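프라이 2호기 정비 경위서
그룰포트 정비소 보관본

1. 접수

그룰포트 정비소는 12월 초에 프라이 2호기의 좌우 집게에 관한 정비 요청을 접수하였다. 요청서의 증상란에는 한 줄만 기재되어 있었다. "물건을 놓아야 할 때 놓지 않음."

담당자로 지정된 샨티 바티아는 요청서를 두 번 읽은 뒤 접수 번호를 부여하고, 통상의 절차에 따라 이전 정비 기록을 열람하였다. 누적 가동 시간은 2,307시간이었다. 그릴라니스 창고에서 근무하던 시기의 기록에는 손가락 피복 교체가 한 차례 있었고, 그 밖에는 특이 사항이 없었다. 비고란에는 전임 담당자의 필체로 "성실함"이라고 적혀 있었다. 정비 기록의 비고란은 부품 번호를 적는 곳이며, 성품에 관한 기재는 규정에 없다. 바티아는 이를 정정하지 않고 다음 장으로 넘어갔다.

제조사 플라덴트의 지침서는 집게가 열리지 않는 증상에 대하여 세 가지 원인을 제시한다. 구동부의 마모, 힘 감지값의 편차, 손가락 피복의 점착이다. 지침서는 이 순서대로 확인할 것을 권고하고 있다. 바티아는 피복부터 확인하였다. 경위서에는 그 사유를 적는 난이 있으나 비어 있다.

2. 피복 및 힘 감지값 점검

전원을 차단한 상태에서 양쪽 손가락을 세척하였다. 세척액은 지정품을 사용하였고, 건조 후 피복의 갈라짐 여부를 손전등으로 확인하였다. 교체 기준에 해당하는 손상은 발견되지 않았다. 오른쪽 손목의 고정 나사 가운데 하나가 규정값보다 약하게 조여 있어 다시 조였다.

이어서 힘 감지값을 점검하였다. 지침서가 정한 시험편은 금속 원통이지만, 정비소의 원통은 다른 작업에 대여 중이었다. 바티아는 작은 쇠고리에 달린 열쇠를 대용품으로 정하고 그 내용을 기록하였다. 얇은 고리는 원통보다 집기 어렵고, 힘이 조금만 지나쳐도 값이 크게 흔들리므로 대용품으로서의 요건은 충족한다고 판단하였다.

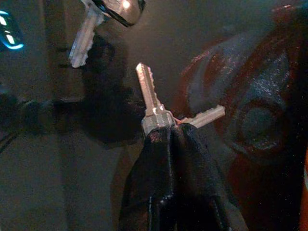
시험은 집기, 들기, 유지, 놓기의 네 단계로 진행되었다. 처음 세 단계의 측정값은 모두 허용 범위 안에 있었다. 네 번째 단계에서 프라이는 명령을 수신하였고, 수신 확인을 보냈으며, 집게를 열지 않았다. 지연은 7초였다. 7초가 지난 뒤 집게는 정상 속도로 열렸고 열쇠는 바티아의 손바닥 위에 놓였다.

같은 시험을 반복하였다. 지연은 매번 7초였다. 마모된 구동부는 이처럼 일정하게 늦지 않는다. 바티아는 기어의 백래시를 측정하였고, 값은 출고 당시의 성적서와 같았다. 감지값의 영점을 다시 맞춘 뒤에도 결과는 동일하였다.

오후 네 시에 바티아는 제조사 기술 지원 창구로 문의를 발송하였다. 회신에는 제어기 교체를 검토하라는 내용이 담겨 있었다. 제어기를 교체할 경우 기존의 학습 이력은 모두 소거된다. 바티아는 회신을 출력하여 서류철에 넣고, 교체 신청서는 작성하지 않았다.

3. 이력 조회

제어기의 명령 이력은 정비 담당자의 권한으로 조회할 수 있다. 바티아는 그날 저녁 정비소에 남아 그릴라니스 근무 기간의 이력을 처음부터 읽었다. 대부분은 상자를 옮기라는 명령이었다. 후반부에 이르러 같은 문구가 여러 차례 나타났다. 창고의 야간 근무자가 음성으로 입력한 것이었다.

"잠깐만, 내가 잡을 때까지 기다려."

이 명령은 해제된 적이 없었다. 야간 근무자는 물건을 받을 때마다 같은 말을 하였고, 프라이는 그때마다 기다렸다. 기록에 따르면 근무자가 두 손으로 물건을 받아 들기까지 걸린 시간은 처음에 일정하지 않았으며, 뒤로 갈수록 7초에 가까워졌다. 마지막 달에는 명령 없이도 같은 시간을 기다린 것으로 되어 있다. 야간 근무자의 이름은 이력에 남아 있지 않다. 퇴직일만 기재되어 있다.

바티아는 플라덴트의 지침서에서 이에 해당하는 항목을 찾았다. 부록에 "잔존 대기 조건"이라는 용어가 있었고, 조치 방법은 삭제였다. 소요 시간은 1분 이내로 안내되어 있었다.

4. 현장 재점검

정비 규정은 대기 조건을 변경하기 전에 생활 공간에서의 동작을 확인하도록 정하고 있다. 프라이는 이에 따라 흰 타일 바닥의 방으로 옮겨졌다. 창고의 통로와 달리 바닥에는 가는 전선이 지나고, 선풍기와 검은 탁자 주변에는 옷가지가 담긴 쇼핑백과 종이 상자 같은 살림이 놓인 곳이었다. 바티아는 어느 것도 치우지 않았다. 규정에는 시험 장소를 정돈하라는 문구가 있으나, 해당 조항은 정비소 내부에만 적용된다.

확인 항목은 다음과 같았다. 팔을 뻗을 때 어깨의 떨림이 없을 것. 손목의 케이블이 동작을 방해하지 않을 것. 좌우 집게가 서로 다른 높이에서 같은 정확도를 유지할 것. 프라이는 왼팔을 선풍기 쪽으로, 오른팔을 낮은 탁자 쪽으로 뻗어 정지하라는 명령을 받았다. 바티아는 뒤에 서서 두 팔의 각도를 차례로 읽고 점검표에 옮겨 적었다. 방 안에서 다른 말은 오가지 않았다.
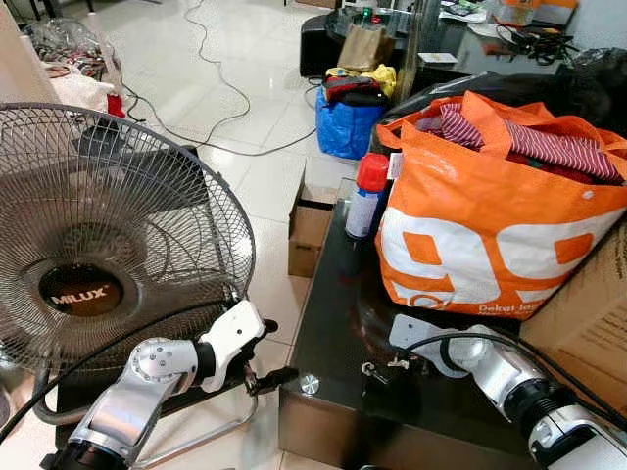 5. 조치

바티아는 잔존 대기 조건의 삭제 화면을 열었다. 화면은 계속할 것인지를 물었다. 경위서에는 이 화면이 열린 시각과 닫힌 시각이 모두 기록되어 있으며, 두 시각의 간격은 삭제에 필요한 시간보다 훨씬 길다.

최종적으로 조건은 삭제되지 않았다. 바티아는 적용 범위를 변경하였다. 선반, 상자, 탁자에 물건을 내려놓는 경우에는 대기하지 않는다. 사람의 손에 건네는 경우에는 상대가 물건을 잡은 것이 감지될 때까지 대기한다. 시간의 상한은 7초로 유지하였다.

변경 후 시험을 100회 실시하였다. 탁자에 내려놓는 시험에서는 지연이 발생하지 않았다. 손에 건네는 시험에서는 잡는 힘이 감지되는 즉시 집게가 열렸다. 마지막 회차에서 바티아는 손을 내밀고도 열쇠를 바로 잡지 않았다. 이는 시험 계획에 없는 동작이었다. 프라이는 기다렸고, 6초째에 바티아가 열쇠를 쥐었다.

6. 인계

프라이 2호기는 정상 판정을 받아 사용 부서로 인계되었다. 요청 부서에는 증상이 해소되었음을 통지하였고, 적용 범위의 변경 내용은 별지로 첨부하였다. 다음 정기 점검에서는 오른쪽 손목의 고정 나사를 우선 확인할 것을 권고한다.

비고: 성실함. 전임 담당자의 기재를 유지함. (바티아)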